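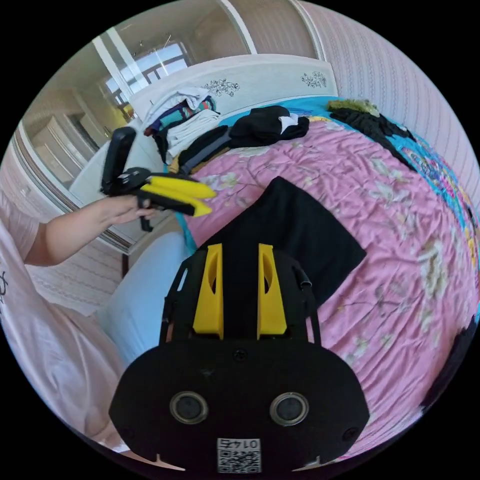
By the Jundstead Kids' Page team
Reading time: 5 minutes

Why Do We Make the Bed?

Maybe a grown-up in your house says it every single morning. "Have you made your bed?" And maybe you have wondered, while hunting for one missing sock, what the point is when you are going to climb right back in at bedtime. It's a good question, and people have been grumbling about it for a very long time, so let's take it slowly and start with what a bed is made of.

At the bottom is the mattress, the thick springy part. Over that goes a sheet with stretchy corners, which is called a fitted sheet because it fits snugly around the mattress like a shower cap. Next there might be a flat sheet, and then comes something warm. On the bed at the top of this page the warm thing is a quilt, a pink one with flowers, and there's a light blue pillow too.

So what is a quilt? Think of a sandwich! The top slice is the pretty cloth you see when you walk into the room. The bottom slice is the cloth that touches you or your sheet. In the middle is a soft, fluffy filling called batting (nothing to do with baseball), and lines of stitches go through all 3 layers so the filling can't slide down into one corner and leave your toes chilly.

Here is a surprising thing about quilts – they don't make any heat at all. You do! Your body is warm all the time, even when you're fast asleep, and the fluffy filling holds lots of tiny pockets of air. The air is slow to let your warmth escape, so it stays close to you. A bird puffing up its feathers on a cold day is using the same trick.

Now, back to making the bed. While you sleep you sweat a little, even in winter, and some of that dampness goes into the sheets. That's why plenty of people fold the quilt back first and let the bed air out while they eat breakfast. After that you can smooth the sheet with flat hands, pull the quilt up toward the pillow end, and walk around to the other side to see if it hangs evenly. Big quilts are much easier with two people, one on each side.

Pillows like a good shake. Hold yours by two corners and give it a few flaps, and the stuffing that your head squashed down will spread out again.

Does it have to be perfect? No, a few wrinkles never hurt anybody. But a smooth bed is a lovely place to spread out a puzzle or read a book on a rainy Monday, and if you're lucky, you might even find that sock.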